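Notes for the talk, Condberg library, May 13, 2021
Working title: Do you need to buy anything to sleep better?

(Start without slides. Wait for the latecomers.)

Ask who in the room has bought something in the last year because it promised better sleep. Pillow, spray, app, lamp. Put my own hand up. I bought a weighted blanket and it is now on top of the wardrobe.

My position, so that people can be cross with me early: most of what is sold as sleep advice is shopping advice. Some of it may help some people. I would like to see the reasons before I see the price.

Start with the mattress claim. The Tesden brochure (I have it with me, hold it up) says you should replace your mattress every 3 years. Ask where the number comes from. I wrote to them and asked. The reply thanked me for my interest and gave me a discount code. Draw your own conclusions about who gains if we all believe it.

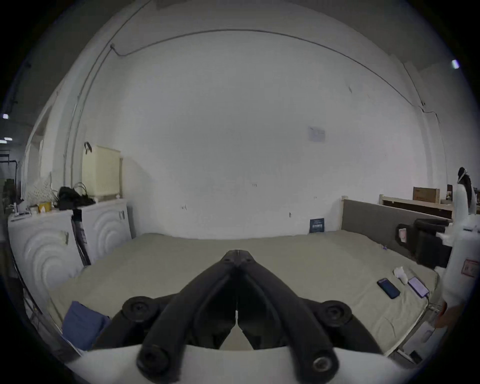
A made bed with a plain sheet and a grey headboard.

Next, the survey. Kuria, who sell the bedding, say that 1127 customers were asked whether they slept better after switching. Most said yes. Pause here and let people find the problem for themselves. If they don't:
- they had already paid
- they were asked by the firm that took the money
- there was no group who got an ordinary sheet in a fancy bag

I am not saying the sheets are bad. I have slept in them at my sister's and they were fine. Fine is what I would expect of a sheet.

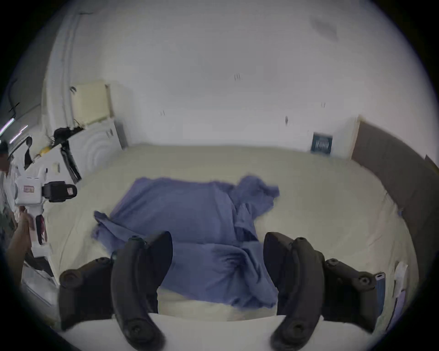 Then on to the bedtime routine. The Antoniadis booklet has a wind-down plan so long that I'd have to start it before tea. Warm bath, gentle stretches, journal, herbal drink, a page of gratitude. Read out the page about scented candles, slowly. Which part is meant to be doing the work? If you do it all and sleep well, you can't tell. If you do it all and sleep badly, the booklet says you did it wrongly. A plan that can't lose should make us suspicious.

(Possible laugh here. Don't wait for it.)

Sleep trackers. Be careful, someone always loves theirs. My complaint is small: I wore one all through July and began to feel tired on the mornings it told me I was tired. On the mornings I forgot to look, I got up and made toast. One person is no study, and I should say so before someone at the back does.

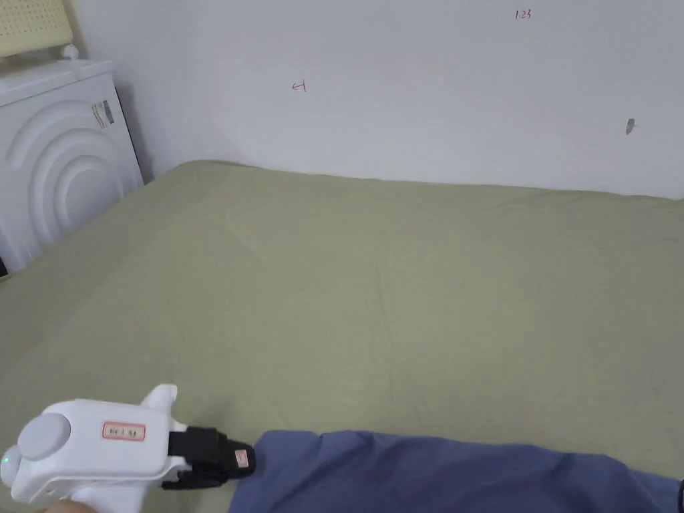 What I'm willing to defend, with less confidence than the brochures:
Getting up at much the same time each day. Dull, free, and there is decent reason to think it helps.
Going easy on coffee late in the day. People differ a lot. Try it for 2 weeks and see, and don't change anything else while you do.
A room that is dark and not too warm. An old curtain will do.
If bad sleep goes on and on, or you are nodding off at the wheel, see your doctor. Say this one clearly and look up from the page. Being rude about pillows doesn't make me a doctor.
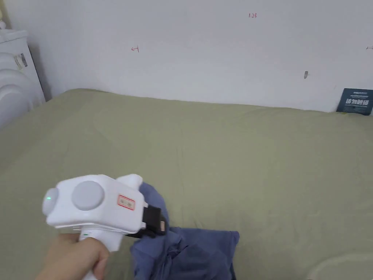
QUESTIONS FROM THE FLOOR

Likely: "But my new pillow changed my life." Say I'm glad. Ask what else changed that month. Be kind about it, last time I sounded smug.

Likely: "Is it all in the mind, then?" No. Pain is real and so is a sagging mattress. If yours hurts your back, by all means replace it. The brochure's timetable is what I object to.

Less likely: magnesium. I have read 3 articles on it and they didn't agree. Admit that and move on.

Leave the brochures on the side table for anyone who wants to check my quotes. Get the Tesden one back afterwards, it's my only copy.

We use cookies to make this site work and to see which pages are read. Accept all | Manage choices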